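I've been selling the Zurden drawer cabinet through my little shop for a while now, and it's still the piece I get the most messages about, so I finally sat down and gave it a proper page!

## Zurden drawer cabinet, light wood

It's a big, plain, light wooden cabinet with a black metal handle on the drawer front and dark metal runners underneath. I like it because it doesn't fuss. No carving, no gold knobs, nothing you have to dust with a toothbrush. It goes with white walls, it goes with the brown kitchen mat I refuse to give up, and it looked just as good in my old place (which had terrible orange tile, may it rest in peace).

**The handle.** Metal, black, easy to get hold of even when your hands are full. If you'd like a different look, the screw spacing fits the Zedier pulls I carry too, and I'm happy to swap them before shipping. Just put it in the order notes.

**The drawer.** It opens really far, so you can get to the back without fishing around blind. I keep napkins, tissues, birthday candles and the takeout menus in mine. Please don't load it up with cast iron, though! I've had one come back with a bent runner and it was a skillet collection that did it.

**Putting it together.** The cabinet body comes already built. You slide the drawer onto its runners and screw on the handle with 6 screws, and I pack a couple of spares in the bag. Go easy on the last turn, and check the drawer front again after the first few weeks, as mine needed a little tightening in June.

**Finish.** It's oiled at the Trivach workshop before it comes to me. Wipe it down with a damp cloth, dry it off, and give it a fresh coat of Durán wood oil when it starts looking thirsty.

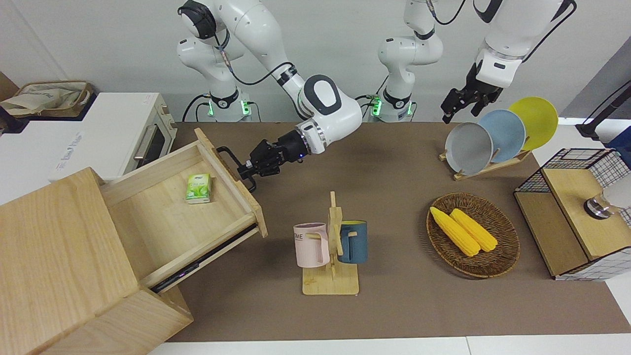 The other thing people ask me is what to put near it, and my answer is always mugs. A wooden mug tree is such a nice match for the light wood, and if you've got a round wicker basket for bread or fruit, even better. I'm a big fan of mixing mug colors too, pink next to navy is lovely.

**Price and shipping**

- Cabinet with drawer and handle: $500
- Delivery: $40
- Handle swap: free with your order

Allow a bit of extra time over the holidays, and measure your doorway before you order (please, please measure your doorway).

Page updated November 23, 2021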